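Search this site
Enter keywords
Go

HONDER HOUSE RESIDENTS' ASSOCIATION
Minutes of the Supply Room Working Group

Posted in August by Yasuo Kubo, Recording Secretary

The meeting was called to order at 6:40 p.m. in the second-floor supply room. A quorum was present. The minutes of the previous meeting were approved with one correction: the shelving order was placed with Zolon, and the reference to Drava was struck.

1. Condition of the supply room

The chair reported that the metal shelving along the north wall has been cleared and wiped down. Items left without a name or apartment number were moved to the hall closet, where they may be claimed until the end of the month. Anything remaining after that will be donated.

Members discussed the sewing and mending supplies, which are at present kept in paper envelopes and an old cookie tin. Buttons, snaps and needles have become mixed, and two members reported finding pins on the floor after the last mending evening. It was agreed that the envelopes should be retired.

2. Containers for small items

The group reviewed options for storing small items. Apartment 608 had submitted a written request that any container chosen be see-through, so that contents can be checked without opening each one. The chair noted that the clear type with a hinged lid and inner compartments meets this request, and that an attached lid is less likely to be lost than the loose lids on the present tubs.
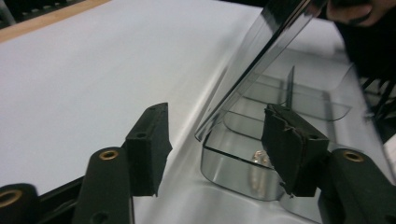

3. Motion to purchase

It was moved and seconded that the association purchase 37 clear divided containers from Hirose, to be charged to the supply room budget. In discussion, one member asked whether a smaller first order would be wiser. The chair replied that the mending, hardware and craft shelves would all draw on the same order, and that the supplier does not accept returns on opened cartons. A second member asked that the containers be stackable. Mr. Kubo will confirm this with the supplier before the order is placed.

The motion carried, with one abstention.

4. Labels and sorting

Labels will be printed in large type and placed on the front of each container, leaving the lid clear. Sharp items are to be kept on the top shelf only. Picture hooks and wall anchors will go with the hardware and will no longer be stored with the craft supplies.

A sorting session will be held once the containers arrive. Residents of apartment 639 offered the use of a folding table - the offer was accepted with thanks.

5. Other business

A request to store holiday lights in the supply room was tabled until the new shelving is in place. The chair reminded members that the room key must be signed out at the front desk and returned the same evening.

Action items

Mr. Kubo: confirm stacking with Hirose and place the order.
Chair: prepare the label list and circulate it for comment.
All members: collect any personal items from the hall closet.

The meeting was adjourned at 7:25 p.m.

Recent items
Supply Room Key Sign-Out Rules
Mending Evening: What to Bring
Shelving Order Update
Hall Closet: Unclaimed Items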